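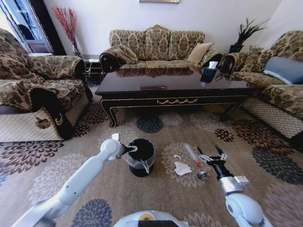 A trash bin with a clear liner on a living room carpet.

Hae-won Ko: Frequently Asked Questions
Last updated Wednesday, October 16, 2019

Who is Hae-won Ko?
She is a stage and television actor, best known for playing the night clerk Druvis in the hospital drama Clinico.

How did she start acting?
She joined a community theater while she was in high school, first painting sets and then taking small speaking parts. Her first paid job was a radio commercial for a furniture store.

Was she in the first season of Clinico?
Only in the last two episodes. Druvis was written as a guest part and became a regular in season 2.

Does she do her own singing in Zorgate?
Yes. The songs were recorded live on stage, except for the finale, where the chorus was added later.

What is Jafri?
Jafri is a one-woman play she wrote herself. It ran for three weeks in March and has not been filmed. The script is not for sale.

Is she on social media?
No. Any account using her name is run by someone else. This fan site is not run by her either – we pass along news when her agency sends it to us.

Can I get a signed photo?
Write to the agency with a stamped, self-addressed envelope. Please send one request per person. Replies can take 3 months when she is working.

How many people are on the mailing list?
The list has 3,356 subscribers. It goes out when there is news, so some months you will get nothing.

Can I send in a review or an article?
Yes, up to 2,000 words. Tell us which performance you saw and whether we may use your name. We correct spelling but do not change opinions.

Will there be another season of Clinico?
We have not heard. If it is announced, it will go on the news page first.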